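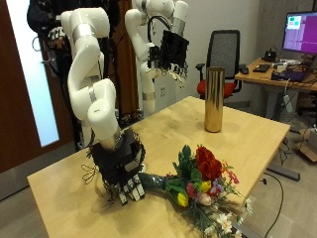 Water Restrictions Should Begin Before the Reservoir Is Low

Each summer the district council of Flallwood waits for the Baysal reservoir to fall below half of its capacity before it asks residents to use less water. The rule is simple to announce and simple to enforce. It is also out of date, and the council should replace it before the next dry season.

The present threshold was set when winter snow could be relied upon to refill the reservoir by April. In recent years the hills above the town have received much of their winter precipitation as rain, which runs off quickly and leaves little in reserve. By the time the level reaches 50 percent, the streams that feed the reservoir have often been dry for weeks. Households are then asked to make sharp cuts at the hottest point of the year, and growers along the Fusden canal receive notice too late to change what they have planted.

A better rule would look at the whole catchment. The council already receives monthly readings of soil moisture and stream flow, and these are seldom mentioned in its public statements. A dry February should be treated as a warning in its own right. Modest limits on lawn watering and street washing, introduced in early spring, would spare the district much harsher measures in August.

Council member Birsen Ekinci has argued that early restrictions would weaken public trust if heavy rain followed. The concern deserves a serious answer. Residents do resent rules that appear unnecessary. They resent more deeply, however, an emergency order that arrives with two days' notice, as it did last summer, when 300 households in the upper town were placed on reduced pressure.
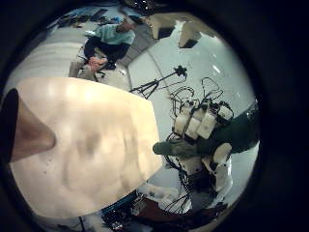
Who Should Bear the Cost

Early limits will not be sufficient unless they apply to all users. Under current rules, commercial customers may apply for an exemption of up to 60 days, and the applications are rarely refused. Nazma Marikar, who farms below the canal, told the council in March that she had left a field unplanted while ornamental fountains in the Dresilel business park continued to run. Her complaint was noted in the minutes and received no reply.

Exemptions should be limited to hospitals, schools and food producers, and each one should be published with the reason for granting it. The council should also set aside money for repairing the older mains, where leakage remains a standing charge on every customer's bill. A draft rule could be put before residents this autumn and adopted before the first spring readings arrive.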